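Diese Website verwendet Cookies. Mit der weiteren Nutzung stimmen Sie dem zu. [OK]

Lobo lernt das Greifen von Hand

19. Mai 2018

Die Firma Grindilis hat in dieser Woche ihr Projekt Lobo vorgestellt. Dabei wird einem Roboterarm eine Aufgabe nicht programmiert, sondern vorgemacht. Eine Person steuert den Arm aus der Ferne mit dem Handgerät Handier, und das System zeichnet jede Bewegung auf. Bis jetzt sind 1.891 Vorführungen gespeichert, davon wurden 800 für das erste Training benutzt.

«Am Anfang habe ich zu schnell gesteuert», erzählt Tipene Maihi, der die meisten Vorführungen gemacht hat. Man muss den Greifer ruhig über den Gegenstand führen und erst dann schliessen.
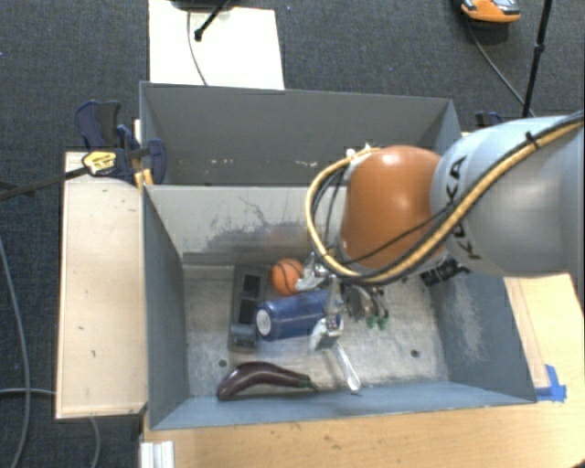

Schwierig bleiben nach seiner Erfahrung die runden Sachen, wenn sie dicht neben anderen liegen. Für einen Ball oder eine Aubergine braucht er manchmal 3 Versuche. Projektleiter Rawiri Bolger möchte bis Oktober weitere 1.000 Vorführungen sammeln, dann auch mit neuen Bedienern.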